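Weka Handheld Gripper
Two-finger hand tool with soft ribbed pads and wide-angle camera mount
Made by Fadham, Milosside

The Weka is a gripper you carry around. You hold it, you squeeze the trigger, the fingers close on whatever is in front of them, and the camera on top records the whole thing from the tool's point of view. We built the first one because we wanted to collect demonstrations for our own pick-and-place arm without having the arm in the way, and we liked using it so much that it became a product. It is still the thing in our shop that gets picked up the most!

If you've tried teaching an arm with a joystick or a leader arm, you know how slow it gets. Opening a drawer takes a minute. Putting a cup back on a saucer takes three tries. With a Weka in your hand you just do the job at close to the speed you would do it anyway, and you feel the weight and the contact through the handle while you're doing it. That last part matters more than we expected when we started. People get gentle with it very quickly.

Weight and handling

The complete tool weighs 423 grams with pads fitted and without a camera. We worked hard on that number. Earlier versions were a good deal heavier and it was all at the front, so your wrist was done for before lunch. On the current version the trigger linkage sits back inside the handle, and the balance point is right above your index finger. You can pass it from right hand to left without changing anything (the trigger is centered and the handle is the same on both sides).

Small hands can use it too. The trigger reach adjusts with one screw, and there's a shorter trigger in the bag of spares. Try that one first if you're buying for a classroom.

The fingers

The fingers are the part everybody wants to poke. They're soft, ribbed on the inside, and they wrap a little when you press them against something round, so a bottle or a jar seats itself instead of rolling out. Flat things like a box or a phone work as well, the ribs just flatten out and you get a wide contact patch. Thin things lying on a table, a coin or a playing card for instance, are hard. You can do it with practice by sliding the object to the edge of the table, but if most of your work is thin parts, ask us for the narrow tips.

We ship the pads in purple. There are two reasons people like it: it looks great, and very few household objects are that color, so if you're separating finger from object in your footage, you have a head start. We also make them in black on request, though we'd talk you out of it if you film in dim rooms.

Pads are a wear item. How long they last depends entirely on what you grab. Cardboard is rough on them, and so is anything with a knurled edge. Glass and smooth plastic hardly touch them. Changing a pair takes a small hex key and a few minutes, and a spare pair is in the box.

Mounting plates

The fingers bolt to a pair of light gray plates, and the hole pattern is one we picked so that you can make your own tips without much fuss. We give out the drawings to anyone who buys a tool. So far customers have sent us back spoons, hooks, a very nice set of tweezers and one tip for lifting fruit by the stem, which we still think is the cleverest thing anyone has done with a Weka. If you print your own, print the plates lying flat and go easy on the torque. They'll take a snug screw, but they don't need a tight one.

Camera

The top rail takes most small action cameras and industrial board cameras with a standard tripod thread. We recommend a fisheye lens with the widest view you can get. It feels odd on the first day, with your shelves bending overhead and everything close up looking enormous, but the wide view keeps the room in sight while the fingers are working, and that's what the tracking lives on. Narrow lenses lose their place when you move in close to a plain wall or a bare tabletop.

Our rail sets the camera so that both fingertips stay in view through the full stroke. Please don't tilt it up to get more of the room. You'll lose the fingertips in the closed position and won't notice until you look at the footage in the evening.

The camera isn't included in the base kit. Many of our customers already own one, and we'd rather not sell you a second.

The Jasińska adapter

Sooner or later you'll want the same fingers on a real arm. That's what the Jasińska adapter is for. It holds the same gray plates and the same soft pads at the same distance from the same camera rail, driven by a small motor where your hand used to be. The arm then sees what you saw, with the fingers in the same place in the image. We ship it with bolt patterns for the common small arms, and if yours isn't on the list, write to us with a drawing of the flange and we'll cut one.

The adapter is a separate item and you don't need it on day one. Plenty of people collect for a whole season before they put anything on an arm, and that's a perfectly good way to go about it.

What a working session looks like

Here's how we run it at our own benches, and how we'd suggest you start.

Pick one job and stick with it. Moving a drink bottle from one spot on the table to another is a great first job, because the shape is forgiving and you'll get a feel for how hard to squeeze. Leave your room the way it normally is. A real bench with boxes and tools on it gives the tracking plenty to hold on to, and your arm will have to work in that room one day anyhow.

Start with a slow look around so the camera gets its bearings. Then do the job, put the tool back at your starting point, and do it again. We work in sets of 30 repeats and then take a break, and we move things around between sets. Turn the bottle so the label faces another way. Shift the box next to it. Swap the cup for a mug. A little variety every few minutes does far more good than a long row of identical grabs.

Squeeze until the object stops moving in the fingers and then stop squeezing. New users nearly always grip too hard, and it shows: the pads splay, the object twists on its way up, and with a soft bottle you can push the walls in. There's an adjustable stop under the trigger if you want to set a limit for helpers or students.

Come in straight when you can. For a tall object, bring the fingers to either side of the body, a bit above the middle, and keep it upright as you lift. For a wide bowl or a box, go for one edge.

Things we're still working on

The trigger spring is stiffer than we'd like when the tool is new. It eases up with use, but if it bothers you, ask for the softer spring and we'll put one in the envelope with your order.

Oily objects are a problem. The pads grip well on clean plastic and glass, but a film of cooking oil beats them every time. Wash them with dish soap and let them air dry. Please don't use solvent, it turns the surface chalky.

The handle shell creaks a bit if you pinch it at the seam. It does no harm at all, and the shell coming in November has a deeper lip there that should quiet it down.

What's in the base kit

Weka hand tool, assembled and checked
Soft ribbed pads, one pair fitted and one pair spare
Short trigger
Camera rail with thumbscrew
Hex key for pads and plates
Printed setup sheet
Drawings for plates and tips (sent by email after purchase)

Available separately

Jasińska adapter for robot arms
Narrow tips
Replacement pads
Softer trigger spring
Hard carry case

Ordering and lead time

We build in small batches in Milosside, and every tool gets opened and closed by hand at the bench before it's packed. Current lead time is 22 working days for the base kit. Pads, springs and narrow tips are on the shelf and go out as soon as we can get them to the post. Schools and labs ordering several tools at once should write to us first, as we can usually set the trigger reach and stops the way you want them before shipping.

Repairs come back to us, to the same bench where the tool was built. If a finger plate cracks or a linkage pin goes missing, send a note with the number stamped under the handle and we'll sort out parts. Most fixes are simple enough to do at your own table.

And if you make something good with it, a new tip or a new kind of job, please tell us! We keep a shelf of tips that customers have mailed in, and half of what went into the current version started as somebody's homemade part.
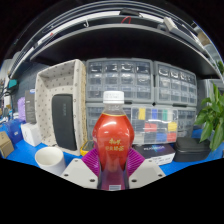

Shop visits in Milosside are welcome too. Write ahead so we can have a tool set up with the trigger length you need, and bring along a few of the objects you plan to work with.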